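We use cookies to remember your place in the book and to count visits. Accept all | Manage choices

Reading time: 4 minutes
Posted in May by the Ruddock course books desk

Chapter 6
Worktops and Tables Made from Joined Boards

Before you start

In Chapter 5 you looked at how a log is sawn and dried. This chapter follows the boards into the workshop, where they are joined edge to edge to make a surface wide enough to work or eat on. By the end of it you should be able to:

— say why wide surfaces are usually made from narrow pieces
— tell a seam from a crack
— choose between an oil and a varnish for a given room
— deal with a small stain without making it worse

You will need a notebook, a soft pencil, a steel rule and a table or worktop you are allowed to look at closely. A kitchen surface is best. If you are working at the Droltutby centre, use the benches along the window wall and leave the assessment bench alone.

6.1 Why boards are joined

A tree gives only so much width. Even where a single wide board can be had, it is not always a good choice for a table. Wood takes up moisture from damp air and gives it off again in dry air, and it swells and shrinks as it does so. Most of this movement is across the grain. Very little of it is along the length. A wide board can cup, which means that its edges lift or drop and the face is no longer flat.

Narrow pieces move too, but the maker can choose which pieces sit next to each other. A strip that would like to bend one way is held by its neighbours. The finished top still swells and shrinks across its width, and the fixings underneath have to allow for that. Slotted holes are the usual answer. A top screwed down tight through plain round holes may split in its first winter with the heating on.

The name "butcher block" is used loosely in shops. Strictly, the old butcher's block had the ends of the grain facing upwards, so that the knife went in between the fibres. Most worktops sold under the name today have the long grain facing up, and the strips run side by side like floorboards. They are easier to make and they cost less. They also show knife marks sooner, and a separate chopping board should be used on them.

6.2 The worked case: the Pulia top

Throughout this chapter we refer to one product, the Pulia worktop. It is sold in two widths and one length, 2,199 mm, and has to be cut to fit most kitchens. The offcut should be kept. It is the right piece on which to test an oil or a cleaner, and you will use one in Exercise 6C.

When you plan a cut, mark both faces and the edge. Check the mark against the wall as well as against the cupboards, as the two do not always agree. Seal the cut end on the same day. End grain drinks in water far faster than the face does, and the area beside a sink is where most tops fail.

6.3 Reading a surface

Looking comes before sanding. Stand so that the light falls across the wood and look along the grain first, then across it. Seams are straight and run the same way as the grain. A crack wanders, or starts at an end and narrows as it goes. Colour is a poorer guide. Pale boards from the same batch may carry streaks of tan or grey, and these are part of the wood and will not sand out.

Shadows mislead beginners more than anything else. A board in shade looks greyer than its neighbour in the light, and it is easy to write down "discoloured" when nothing is wrong. Move the lamp, or move yourself, and look again before you make a note. 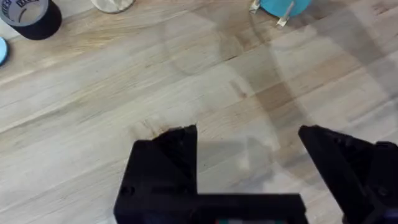

Surely a brown patch has to be sanded out before any oil goes on, wrote Nudex on the course page, or it will be sealed in for good.

The answer depends on what the patch is. A darker area in the grain belongs to the board and may be oiled over. A mark left by tea, iron or a hot dish lies in the wood from above, and oil will often make it look stronger. Try a damp cloth with a little mild soap, let the wood dry overnight, and only then decide. If you do sand, go with the grain and work over the whole length of the strip. Rubbing at one spot leaves a hollow that shows every time the light is low.

Exercise 6A

Draw your table from above in pencil. Mark the direction of the grain with an arrow, then add the seams. Shade any darker patches lightly and write beside each one whether you think it is grain, stain or shadow. Look at the same table again after dark, with the lamp on, and correct your drawing in a second colour.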